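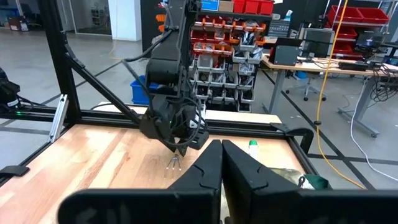 Fig. 1. The pronged metal thing, the white bottle with the green cap and the camouflage item on the plank table.

Where Does This Live? Homing the Homeless Object on a Shared Table
Vaughn Kapoor
Second-year project report, Design for Everyday Use, Clasdale College
Submitted February 22, 2020

Contents
Background
The table
The objects
Method
Results
The Lurkel
Problems
What I would change
Acknowledgements

Background

Every shared room has a surface where things end up. At home it is the bottom stair. In the MacLeish building it is whichever table has most recently been cleared, and the clearing seems to attract them. I have used the workrooms there for two years and in that time I have moved the same roll of tape out of my way more often than I have spoken to some of my course mates.

The original title of this project was "A Storage System for Shared Workrooms". My tutor asked what was being stored. I said things. She asked which things, and I went away for a week to find out, which is how a storage project became a project about why people put something down and then cannot bring themselves to pick it up again.

My working guess was that an object gets tidied if the person looking at it can do two jobs in their head: say what it is, and say where it lives. A mug passes easily. A spare bolt passes half the test. Something you can't name at all will sit there until the building is sold.

The table

I used one table throughout. It has a light wooden top made of joined planks, running from cream through tan to a reddish brown, and it is shiny enough to catch the ceiling lights and throw them back at you. I mention the surface because it turned out to matter more than I had planned for. Pale things disappear on it at a certain angle and dark things look as if they have been placed there on purpose. Two people in the first round treated a black marker pen as part of the display and walked round the table to avoid disturbing it. It was my pen. I had put it down.

The table was also booked by other people for most of October, so there are gaps in my notes.

The objects

I wanted objects that varied in how easy they were to name. After some collecting from drawers, windowsills and the bottom of my own bag I had a pool of 20, from which I put out a few at a time. Most of them were dull and performed as expected (scissors, a tea towel, a lone glove). The ones worth writing up are the three in Fig. 1.

The pronged thing. Small, silver, metal, with prongs that splay out so that it stands up by itself. This is its great strength as a study object. A thing lying on its side looks dropped, but a thing standing up looks as if it is waiting for someone. I gave no hints about it, partly as a matter of method and partly from not having any.

The bottle. Slim and white with a ribbed bright green cap. I chose it as the easy one. Anybody can say "bottle". What I had not thought through is that "bottle" is only the first half of an answer, and that the second half, bottle of what, is the part that decides which cupboard it goes in.

The camouflage item. Fabric, beige and olive, dark green at one end, with a small black loop where the dark green starts. I have called it "the item" all the way through this report and will go on doing so. Everyone who picked it up had a firm opinion, and the opinions did not agree.

Method

People were asked to come in one at a time, look at the table, and tidy it as if they were the last person out on a Friday. They were told they could use the shelves, the drawers, the bin or the windowsill. They could also leave an object where it was, but they had to say so aloud. I sat in the corner and wrote down what they said and where things went. I tried not to react, and was told afterwards that I had a very loud pen.

The second round was the same except that each object had a paper tag with a name on it. In the third round the tag had a place instead of a name ("top drawer", "shelf by the door"). Each person did one round only. I had wanted everyone to do all three, but once you have read "top drawer" on a tag you can't unread it.

I also took the exercise to the community hall in Varkstead one evening to see whether people outside the college behaved differently. They were faster and much ruder about the objects.

Results

Round one, no tags. The scissors and the tea towel were put away by everybody without comment. The bottle was picked up, turned round, shaken next to the ear and in most cases put back on the table, a few inches from where it had started. I had not expected the shaking. It was nearly universal and as far as I could tell it settled nothing for anyone.

The pronged thing was moved least of all. People leaned down to it. Several asked me if it was "part of something", which I came to see as the most powerful phrase in the study. If an object might be part of something, it can't be thrown away, because the something may turn up, and it can't be put away either, because it ought to go with the something. It was called a foot, a stand, a holder, a bit, and by one man in Varkstead "one of those", with total confidence.

The camouflage item was always handled. It got squeezed, smoothed, and hung up by its loop wherever there was anything to hang it on. The loop did a lot of work here. People who could not name the item were still happy to hang it up, and having hung it up they considered the matter closed. I think this is the nearest thing to a finding that I have. A loop is an instruction.

Round two, names on tags. Names helped less than I had guessed. With the bottle I had written BOTTLE, which one participant described as unhelpful in a tone I have tried to forget. For the pronged thing I had to make a name up and settled on SMALL STAND. People read the tag, nodded, and left it on the table, now with the air of knowing what they were leaving.

Round three, places on tags. Everything was put away. The whole table took less time to clear than people in round one had spent on the bottle. Nobody asked what anything was. One person put the pronged thing in the top drawer without appearing to look at it at all, and when I asked her afterwards what it had been she said "what had what been?"

So half of my working guess was wrong. You don't need to know what a thing is. You only need to be told where it goes, and most people seem relieved to be let off the other part.

The Lurkel

The brief asked for a made outcome as well as a report, so I made a tray. It is called the Lurkel, after a word my grandmother used for anything that hung about the house without a reason, including guests. It is shallow, lined with felt, and divided into 4 sections labelled by destination: drawer, shelf, somebody's, and ask.

The first two work. "Somebody's" fills up quickly and is emptied by no one, as you would expect. "Ask" was meant to be the clever one, with a pencil and a strip of card so that people could write a question about the object and someone else could answer it. After a fortnight the card read "what is this", then underneath in different writing "yes what is it", and then a drawing of a duck.

I tried the tray on the plank table and on a windowsill. It did better on the table. On the windowsill people put a plant in it.

Problems

I knew too many of the participants. At least one was tidying to please me and another, I am fairly sure, was doing the reverse.

I changed the objects between sessions more than I should have, and in one case by accident, when the lone glove was claimed.

The report has a limit of 2000 words and my notes on the shaking of the bottle alone came to nearly half that. I have cut them, with regret.

What I would change

I would keep the place tags and drop the name tags. I would put hooks on the wall before starting, having seen what people will do for a loop. I would also try a duller table, something grey and matt, to find out how much the shine and the stripes of the planks were doing to make small things look deliberate.

The "ask" section should be smaller, or possibly just a duck.

Acknowledgements

Thanks to everyone who tidied, to the hall in Varkstead for the room and the biscuits, and to the MacLeish front desk for the key. The objects are back in the top drawer, apart from the tea towel, which I have at home and will return.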